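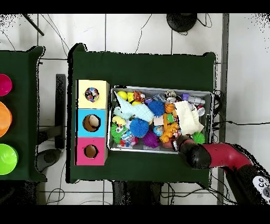

What goes in the core bundle when both sides want everything in it?

Only the documents a judge will need to read before the hearing starts, plus anything the skeletons lean on more than once. Everything else stays in the main bundle, and a cross-reference does the job.

Tuesday, June. Bundle workshop, Kedell v Comance, second go

Really good morning on this. I'd been dreading the index and it came together far faster than the first attempt, mostly because we stopped trying to sort by who sent what and went strictly by date. Main bundle now runs to 2,026 pages (first attempt was well over that, full of email chains repeating each other). Stripping the chains down to the last complete email in each made a huge difference, and I checked a handful by hand to be sure no attachments had dropped off. One had! The March delivery schedule, which both experts quote. Back in now at tab 17.

Prokura did the page numbering. Two things to remember for next time: turn off the cover sheet before numbering, or the PDF page and the printed page never match, and save the bookmarks separately. I lost them once by re-exporting and had to redo the lot, though I got quicker at it and rather enjoyed it by the end.

Tried the hyperlinks from the index on a tablet and on the old desktop by the window.

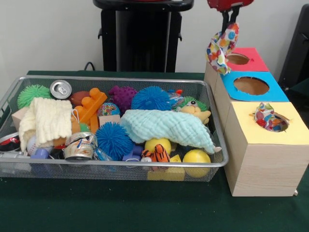

They open at the right page on both, including the links that go from the witness statements to the exhibits, and those are the ones I was worried about. Landscape plans still come up sideways on the tablet. Rotate before numbering, never after.

Estrella Carrillo's statement wants another look. Paragraph 8 refers to "the agreement" and we have 2 agreements, the original and the Robles variation. She plainly means the variation, but it has to come from her, so I've drafted a short email asking her to confirm and have left the paragraph alone.

Chronology next. I love a chronology. Put the agreed entries in one column and the disputed ones in another, each with a page reference, and you can see straight away where the case lives: nearly all of it is in the fortnight after the Robles variation was signed.
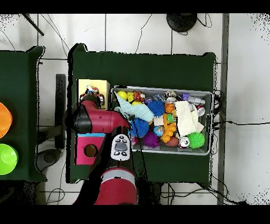
PRIVILEGE CHECK

Ran the search terms again over the final set. Solicitors' names, "advice", "without prejudice", "counsel". One hit that mattered, a forwarded note sitting underneath a dull email about parking passes. Taken out, logged, and the page replaced with a marked blank so the numbering holds. Very pleased we ran it after the chains were cut down and could read every hit properly.

Still to do: authorities bundle, and a proper look at whether the three-column costs schedule will print legibly. Draft index went round at 3 pm for comments.

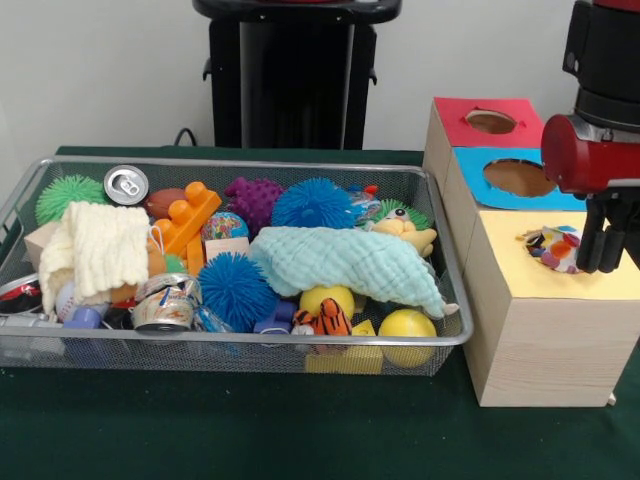
Troels Dalsgaard: love the two-column chronology, but can we agree the neutral wording with the other side before it goes in? "Failed to deliver" is our case, and they'll strike it out. "Delivery did not take place" should get through. Also please put the variation directly behind the original agreement, even though it breaks date order.

Fair on both. Wording changed, variation moved behind the original, and a line added to the index saying so. Links need testing again from there onwards, first job tomorrow.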